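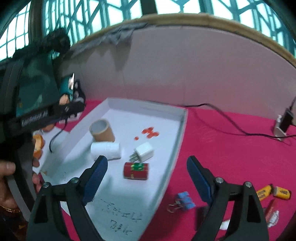 Pakent, 14 Dec 2021

# What Ends Up on the Table: a report on small objects and where they go

*Tobiloba Aliyu, with Tarun Gautam*

Our project began with a grumble. Tarun and I share a study room at Herach House with a good many other people, and by the second month of term the big table in it had become the place where everything was put down and left. We were asked to pick an everyday problem for the household design module, and I'm afraid we didn't have to look very far!

We wanted to find out whether a plain shallow tray, put out on the table with no instructions at all, would change where people left their small things. Tarun thought it would fill up and be ignored. I was rather more hopeful (I grew up in a house with a bowl by the front door, and I still believe in it).

## The tray

We settled on white cardboard, with low walls all the way round. We had talked about something deeper, but things sink in a deep box and then you have to tip the whole lot out to find a plug. With a shallow one you can see what you've got. The pink tablecloth was my aunt's, and it did us a great favour, as the white shows up against it from right across the room. There is marker writing on the floor of the tray as well, in dark blue, and the red smudges on the card have never bothered us enough to cut a new one.

## What we noticed

The mixture was the part I enjoyed most. A cardboard tube with a white lining, a white roll, a charger plug with two flat prongs, a little red can with a green and gold band -- none of these belong together in any cupboard I know of, and yet on a table they make a perfectly ordinary group. Round things were a nuisance. The can and the roll both lie on their sides in the tray, and it's there that the raised walls earn their keep.

Small objects still get left on the cloth to the right of it, so Tarun was not entirely wrong. We think people put things down near a tray almost as readily as in one, and he would like to try it in the middle of the table next.

We also handed out 40 short question slips and got plenty of kind, chatty answers back. Several people asked for a second tray just for chargers. One person wanted a lid, which we discussed for far too long over tea and decided against.

## Still to do

We have 200 words left to write on materials, and Tarun is drawing up a version with a dividing wall. I'd like to keep the tablecloth for that one too, if my aunt doesn't ask for it back.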